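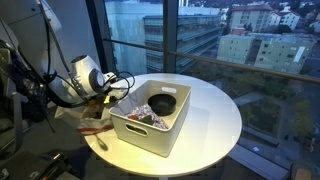 Fig. 4 – Bin on a round table, by the window.

Home | Products | Manuals | Downloads | Support | Contact

Broletti 14 Stage Piano – Set-up Guide
Section 3: Connecting to a computer and setting up splits

Read Section 2 first if the piano is still in its carton. Power supply, stand and sustain pedal need to be in place before you start here.

You will need
– the USB cable from the accessories pouch (square plug one end, flat plug the other)
– a computer with a free USB port
– headphones or a pair of powered speakers
– the Jirnodar editor, from the Downloads page

3.1 Connecting by USB

1. Turn the piano off. Volume slider all the way down.
2. Plug the square end into USB TO HOST on the rear panel. Not the USB port on the top panel, that one is for memory sticks only.
3. Plug the flat end straight into the computer. Avoid unpowered hubs.
4. Turn the piano on and wait for the display to show the program name. Takes a few seconds.
5. Start the editor. The status light in the bottom corner goes green when the piano is found.

Note: Mac needs no driver. Windows users, run the driver installer before step 3. If you've already plugged in, unplug, install, restart, plug back in.

Caution: Don't pull the cable while the display shows WRITING. You can lose your user programs. Factory programs are safe.

3.2 Choosing a MIDI channel

Factory setting is channel 1 for the whole keyboard. Fine for most people. Change it only if you have other gear on the same channel.

1. Hold MENU until the display changes.
2. Turn the dial to MIDI, press ENTER.
3. Turn to TX CHANNEL, press ENTER.
4. Pick a channel, press ENTER again.
5. Press EXIT twice.

Receive channel is set seperately under RX CHANNEL. Same steps. If you record and play back from the same computer, set both to the same number or you'll hear nothing on playback.

3.3 Local control

Hearing every note twice? A slightly hollow, phasey sound? Your software is echoing notes back to the piano. Turn Local off.

1. MENU, then MIDI, then LOCAL.
2. Select OFF. Press ENTER.
3. In your recording software, turn on input monitoring for the track.

Local goes back to ON each time you power up. This is deliberate. To keep it off, save it into a user program (see 3.6).

3.4 Setting a split

A split puts one sound under the left hand and another under the right.

1. Choose the right-hand sound first. Use the category buttons and dial.
2. Press SPLIT. The button lights and LOWER shows in the display.
3. Choose the left-hand sound.
4. Hold SPLIT and press the key where you want the split. That key becomes the lowest note of the right-hand part.
5. Let go of SPLIT. Play a few notes each side to check.
6. Balance the two parts with the LOWER LEVEL knob.

Octaves: the lower part often sounds too deep, basses especially. Hold SPLIT and press OCT+ to raise it. OCT– lowers it. The upper part isn't touched.

Pedal: sustain works on the upper part only unless you change it. MENU, CONTROL, PEDAL ASSIGN, then UPPER, LOWER or BOTH.

3.5 Layers

Same idea as a split, but both sounds play across the full keyboard. Press LAYER instead of SPLIT at step 2. Ignore step 4. You can have a split and a layer together – the layer then goes on the right hand only.

Note: Layered pads with long releases eat up voices fast. If notes drop out, shorten the release in the editor or lift the pedal more often.

3.6 Saving a user program

There are 98 user slots. They come from the factory empty.

1. Press and hold WRITE until the display flashes.
2. Turn the dial to the slot you want. Used slots show a name, empty ones show INIT.
3. Press ENTER, name it with the dial and arrow buttons.
4. Press WRITE once more. Wait for DONE.

Caution: Writing to a used slot replaces what was there with no undo. Back up to the editor first (File, Save Bank).

3.7 Pedal calibration

Do this once for each new pedal. The Heffernan half-pedal needs it, plain on/off switches don't but it does no harm.

1. Piano off. Plug in the pedal. Foot off it.
2. Piano on. Keep your foot off untill the program name shows.
3. MENU, CONTROL, CALIBRATE.
4. Press the pedal fully down and release when asked. Press ENTER.

If the pedal works backwards (notes ring with your foot up), flip the polarity switch under the pedal and repeat.

3.8 If something's wrong

Status light stays red – wrong port, or another program has hold of the piano. Close everything else and try again. Try another cable.

Noticeable delay between key and sound – applies to software instruments only. Lower the buffer size in your audio settings. Crackles? Bring it back up one step.

Hum when the laptop is charging – ground loop. Run the laptop on battery to confirm, then use balanced leads to the speakers.

Settings all odd – factory reset. Hold MENU and EXIT while turning on. Erases user programs.

Next: Section 4, Recording to a memory stick

Manual text: Theano Vlachopoulos. Checked by Vasiliki Andreadis. Revised March.

We use cookies to remember your language and region. Accept | Manage settings

© Birnberg Keyboards. All rights reserved. | Contact support | Warranty | Back to top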